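4.3 Checking marker visibility in the wrist view

Verkell Capture estimates gripper pose from the wrist camera stream. The tracker needs the side-panel marker in view at start-up to fix the camera-to-body transform. Run this check after every lens change and after any update to the Mimgate driver.

Before you begin

The capture service must be stopped. Intrinsics for the lens must already be loaded (see 4.2). If the status line reads NO CALIB, go back to 4.2 and load them.

Procedure

1. Connect the gripper and start the preview tool:
verkell preview --source wrist --raw

2. Hold the gripper level at chest height. Leave the jaw open.

3. In the Detect panel, set Family to the value printed on the calibration card. Set Min. border to 5.

4. Turn on Overlay. A detected marker is outlined in green and its ID appears next to it. A yellow outline means the corners were found but the ID could not be decoded.

5. Move slowly through the capture space for one full circuit. Include the brightest and darkest parts of the room.

6. Press S to stop. The tool writes marker_log.csv to the session folder and prints the number of frames read and the number of frames with a valid ID.

7. Compare the two numbers. In the log supplied with the sample session, 3,289 frames were read. Runs of up to 3 missed frames are filled in by the tracker. Longer runs are flagged GAP.

8. If no GAP rows are present, click Save Transform and restart the capture service.

NOTE: The raw preview is not undistorted. Straight edges near the border of the view will look curved. Do not correct for this in the exposure or crop settings.

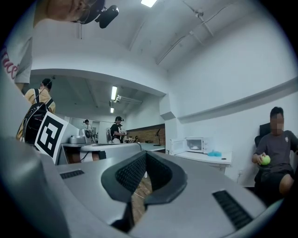

Figure 4-3. Raw wrist view with Overlay off. The square marker is on the grey side panel at left; ceiling lights are in view.

CAUTION: Auto exposure must be locked before step 5. With ceiling lights in view, an unlocked camera may darken the marker enough to lose the inner pattern.

Clearing GAP rows

Open the log and sort by the luma column. If the flagged rows have low values, raise Gain by 2 and repeat steps 5 through 7. If luma is normal, check the blur column and repeat the circuit at a slower pace.

If GAP rows remain, set Search region to Full. The default region covers only the expected marker position and will miss a panel that has been refitted at a different angle. Full search raises CPU load, so return the setting to Default once a new transform has been saved.

The log can be replayed offline with verkell replay --log marker_log.csv. Replay does not change the saved transform.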